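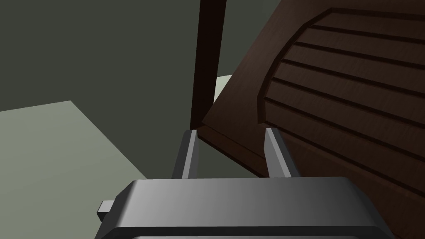

Gray paint is going to finish me off. Three weeks into the hallway and I still don't have a color. Went in thinking gray is gray, you pick one, you roll it on, you eat dinner. No. Gray moves. Look at the big rounded top surface up there, lighter on the right half and then sliding down to charcoal by the time you get to the left end. Now imagine that's your wall, and the charcoal end is where the coats go, and you paid for the light end. That's my hallway at four in the afternoon. Same can, same roller, same me.

Quick background for anyone new. We bought the narrow house in Pakham last winter, the hall runs front to back, door with a glass panel at one end and the kitchen at the other, no window in between. Stairs go up on the left. The previous people had it a sort of mustard, with a border. Wallpaper border, with geese. I got the geese off in December and have the scars. Then it sat there with half its glue still on until I got sick of looking at it.

So. Colors.

First one was called Harbor Stone. Nirkell, the mid-price line. On the chip, lovely, soft, bit like an old sweater. On the wall it was purple. I mean purple. I called my sister to come look and she said "why did you paint it purple" before she had her coat off. I hadn't said a word. Painted a patch by the kitchen end and a patch by the door and the door one was fine! The kitchen one looked like a grape.

Second one, Pewter something. Greener. I thought ok, green cancels purple, I'm a genius. By the door it looked like a hospital. By the kitchen, under the bulb, it was kind of nice, kind of beige. So now I had one gray that worked at one end and another gray that worked at the other end and for one bad evening I did think about just painting it in two halves and meeting in the middle behind the bookcase.

Third one I don't want to talk about. It was the sale shelf.

Anyway I went back into the paint store and got Maxine Tipoki at the mixing counter, who has sold me every can so far and must see me coming. She asked what direction the hall faces. I didn't know. I have lived there most of a year. She got me to describe where the sun is at breakfast and we worked out the door is north, more or less, and that the kitchen end gets nothing of its own at all, just whatever comes through from the back plus the ceiling bulb. North light is bluish, she said. Pulls out anything cold in the paint. Then you've got a yellow bulb at the other end pulling the other way. "You've got two hallways," she said, and I said yes! Yes I do!

Things she told me that I wrote on the back of the receipt, passing them on:

Don't paint the sample on the wall. Paint it on a big piece of card, leave a white edge all around, and walk it about. I'd been putting patches straight over the mustard, so of course everything looked purple, it was sitting next to yellow. Felt pretty dumb.

Two coats on the card. One coat lies.

Look at it upright. Flat on the table it catches light from above and looks a good shade paler then it will on the wall. This one got me, I'd been choosing off the kitchen table the whole time.

Look at it in the morning, at lunch, and at night with the bulb on, and if you only ever use the hall at night then pick the one you like at night. Fair.

Change the bulb first. That one annoyed me, I'd bought three sample pots by then.

So I changed the bulb. The old one was one of those very orange ones, came with the house, probably older than the geese. Put in a plain warm white and the kitchen end came up straight away, less grape. Still a bit grape. Then I wiped the shade, which had a layer on it I won't describe, and that helped again. Cheapest fix of the whole project and I did it last, classic.

Then the finish question. I had matte in my head, everybody says matte for old walls, hides the lumps. And we have lumps. There's one by the thermostat like a knee. But Rosario Vitale from down the street (did his own hall two summers ago, very good hall) came by to borrow my long ladder and said matte in a hallway is a mistake if you own a bike, a bag, or children. Every scuff stays. He did his in eggshell and wipes it down. He's right about the scuffs but eggshell has that slight sheen and the sheen is what gives you the light-to-dark thing, worse, with the window end glowing and the far end going dull. Went around and looked at his. It does it. He doesn't care. He likes it. I stood in his hall much longer than was polite.

Where I've landed – washable matte. Costs more. Priced it up properly, walls and ceiling, primer, two coats, new roller sleeves, the good tape, and it came to 390 dollars, which hurt. I'd told everyone it would be a cheap one. Could get it down by skipping the primer but there is mustard under there and I have read enough forum threads about yellow coming through to be scared. Bheki Jacobs at work skipped primer over a red dining room and he now has, his words, a salmon dining room. So primer stays.

The prep I'm doing right now, this week, in the evenings. Order I'm going in, if it helps:

Scrape the last of the border glue. Warm water, a splash of vinegar, wide scraper, go slow. The plaster up there is soft and I already dug one trench.

Fill the trench. Fill the nail holes. There are so many nail holes, what did they hang, were there more geese?

Sand. Door shut, towel along the bottom of it. I forgot the towel the first time and there was dust in the butter.

Wash it all down and leave it overnight. Really leave it. I touched up the filler too soon on the stair side and it dragged.

Tape last, right before the primer goes on, otherwise it sits there for days and bakes itself on to the woodwork.

And the woodwork is the other thing. Nobody warned me that once you have a gray you have to pick a white. The baseboards are currently cream, or were white once and gave up. Next to mustard they looked clean. Next to gray they look like teeth. So now there's a stack of white chips on the stairs as well and I swear two of them are the same chip with different names. I held them up to the window for ages. My sister says stop, just get the one called White. Might do.

The front-runner, since a couple of you asked in the comments last time: it's a gray with a bit of brown in it, one step up from the lightest on the strip. On the card it's nearly boring. By the door it's gray. By the kitchen it's gray, slightly warmer, you'd have to be looking. At night it goes a bit putty and I can live with putty. I've had the card propped against the stairs for 7 days and yesterday I walked right past it with the groceries and didn't look, first time. Maxine says that's when you buy it.

I nearly went darker, for the record. There was one evening with a really deep charcoal card and a lamp and it looked fantastic, like a little hotel. Then morning came and it looked like the inside of a boot. If you have a hall with a proper window do the dark one, and send me a picture. I'd have to have the lights on at noon.

Still to sort out – the stair wall. It's the high bit, over the steps, and I can't reach the top even with the long ladder (which Rosario still has, Rosario if you're reading this). You can rent a stair platform thing from the tool place for a day. Or I stop the gray at the handrail height and put a line there and go white above, which is less paint and less ladder and bounces the light around a bit too. I kinda like that. Need to measure whether the line would hit the thermostat. It'll hit the thermostat.

Ok the filler should be dry and I want to get one more go with the sanding block before it's too late to make noise. Primer this weekend if the trench behaves. If anyone has used a washable matte over old plaster and hated it, tell me tonight please, I'm buying the cans tomorrow at lunch.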